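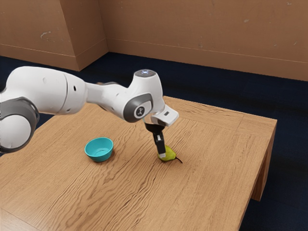
**Unit 4: Collecting demonstrations in simulation**
Notes by Jennylyn Abella. Lab sections: Jaime Sequeira.

Read before the lab. The policy we train in Unit 5 learns only from what you record now, so most of the grading for this unit is on the data.

## The task

Put the pear in the bowl. The instruction string is fixed: `put the pear in the bowl`. Type it the same way every time, lower case, no period.

The arm, table, and wall stay put from one episode to the next. The pear and the bowl are placed again at each reset. The pear may land on its side with the stem pointing any direction, and you should not reset just to get an easier angle.

## What one episode contains

- joint positions and gripper opening at every step, 20 steps per second
- the camera view
- the action you commanded
- the instruction string
- a success flag, set by you at the end

Note that the commanded action and the measured joint position are separate fields. Last December two groups trained on the measured position by mistake. Their loss curves looked fine and the arm barely moved at test time.

## Recording

1. Load the Oston scene and wait for the objects to settle.
2. Start recording before you move the arm. A short still period at the start is fine.
3. Bring the gripper above the pear, fingers pointing down, then lower.
4. Close, lift clear of the bowl rim, move across, lower, release.
5. Back the arm away and stop recording.
6. Set the flag. Success means the pear is at rest inside the bowl and the gripper is open.

If a fingertip comes down on top of the pear, raise the arm, shift it, and try again in the same episode. Do not delete these. A recording with a missed grasp and a recovery still counts as a success if the pear ends up in the bowl, and the policy needs to see how to get out of that position.

Do delete episodes where the simulator glitches (pear sinks into the table, arm jumps between steps). Write the episode number in your log.

## How much data

The shared set, Virk, has 3,444 episodes from earlier terms. After filtering, 540 of them use this task. I hold out 409 from the other tasks for evaluation, so please don't train on anything in the `heldout` folder.

Each pair adds 20 new episodes. Vary your approach path. If all of yours come in from the same side, the policy will do badly when the bowl is in the way.

## Before you upload

Replay every episode once at normal speed. Check that the flag matches the ending and that the view and joint data line up in time. An easy test is the step where the gripper closes: the number and the picture should change together.

Upload to Stulico under your pair number. Questions about the uploader go to Jaime.

Reading for Unit 5: the section on action chunking, first half only.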